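Setting Up a Shared Robot Arm Bench: House Rules and How to Follow Them

Jan 4, 2018
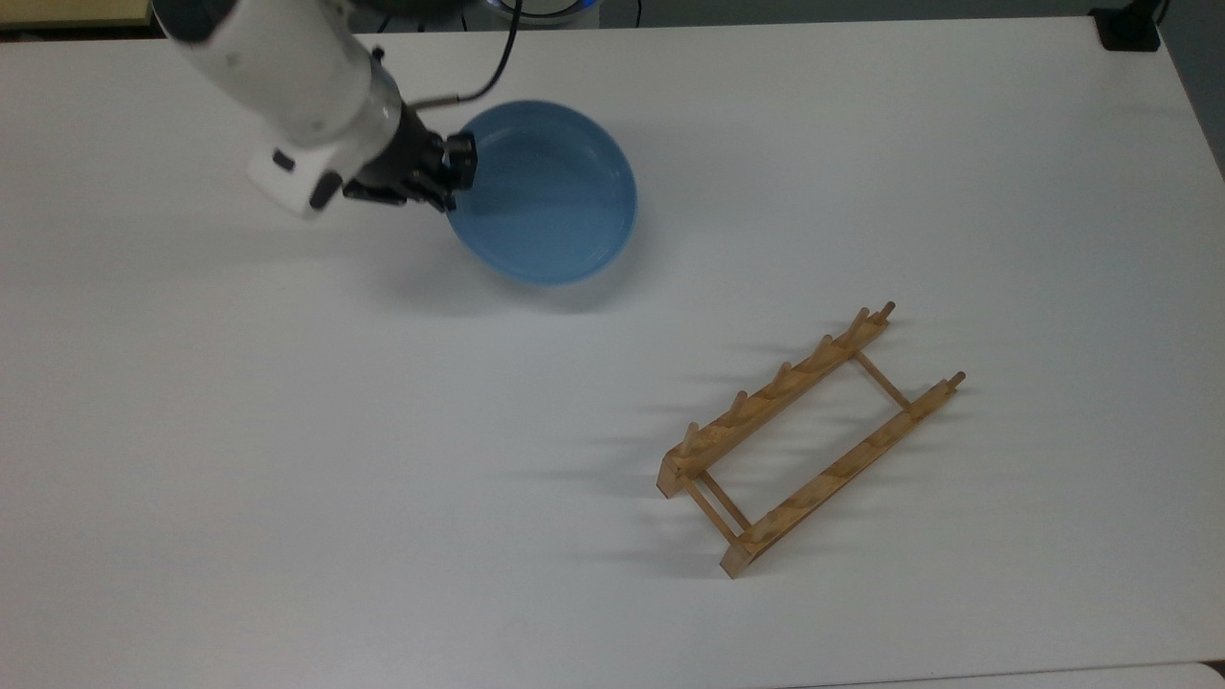
Most trouble on a shared arm bench starts before anyone presses run. At Broltdale we have a small arm on a table that several people use in a week, and these are the rules we work to. They sit underneath your risk assessment and the maker's manual, and if either of those is stricter, follow the stricter one. Start with what is on the table. For a bowl-to-rack task, the bowl and the dish rack are the only loose things on the white top, with a clear stretch between them. Mugs, screwdrivers, phones and tape go on the shelf before power is switched on.

Step 1. Mark the working area

Find out how far the arm can reach with the tool fitted. Bare reach figures in a manual often leave the gripper out, so add it. Mark the full area on the floor and keep chairs outside the line. If the reach goes past the side of the table, the line goes past it too.

Set software limits inside the marked area, then test each limit at low speed with nothing in the gripper. Write the limits on the bench card. Anyone who changes them writes the new ones down and signs.

Step 2. Check the stop button

Press the emergency stop at the start of each session, with the arm moving slowly and its path clear. It must stop the arm, and releasing the button must not start it again. If the arm moves when the button is released, switch off at the wall, hang the red tag on the plug and report it.

The button stays within reach of the person running the job. It doesn't hang behind the monitor and it doesn't go in a drawer.

Step 3. Look over the arm and the cable

With the power off, check the wrist and tool fixings for play. Then follow any cable that runs outside the arm. It needs enough slack for the wrist to turn both ways, and not so much that a loop can catch on a peg, a handle or the corner of the table. Look closely at the point where it meets the tool, as this is where ours have worn.

Check the clamps at the same time. A clamp that has been knocked will often look fine and still turn by hand.

Step 4. Know your status lights

Lights don't mean the same thing on every machine. Copy the meanings from the manual on to the bench card, and don't rely on memory from another arm. Treat any powered arm as able to move, whatever colour is showing and however long it has stood still.

Step 5. Set force and speed

Our limits for table work with crockery are:

Grip force: 28 newtons at most
Tool speed, person at the bench: 282 mm per second at most
Tool speed, nobody inside the line: 500 mm per second at most

These are house figures for our own bench. Yours should come from your own assessment. A bowl gripped by the rim can tip or slip sideways, so begin with the lowest force that will hold it and go up in small steps. Do the first lift a finger's width above the table and hold it there before moving across.

Step 6. Do a dry run

Run the whole path once at low speed with the gripper open and nothing picked up. Watch the elbow as well as the tool. People tend to stare at the gripper and miss the rest of the arm swinging towards a rack or a camera stand.

If you are placing things into a rack, come down from above the pegs. A sideways approach saves very little time and it is how we broke the first rack.

Step 7. Run the job

One person is in charge of the run and says "moving" out loud before starting. Nobody reaches inside the line to straighten an object while the arm is live. Stop it, wait until it is still, then reach in. Pausing the program doesn't count as stopping it.

If something breaks, stop the run and clear every piece before going on. Glazed bits are sharp and small ones get into the gripper joints.

Step 8. Leave it ready

Park the arm in its rest position, open the gripper, switch off and put the objects back in the box. Fill in the log with the program name, the run count and any fault, including ones that cleared themselves. Our wrist fault on the Tazi program turned up in the log at run 563, and earlier entries for the same joint helped us trace it to a loose connector.

Spare bench cards and red tags are in the top drawer of the Punance cabinet. When you take the last card, print more.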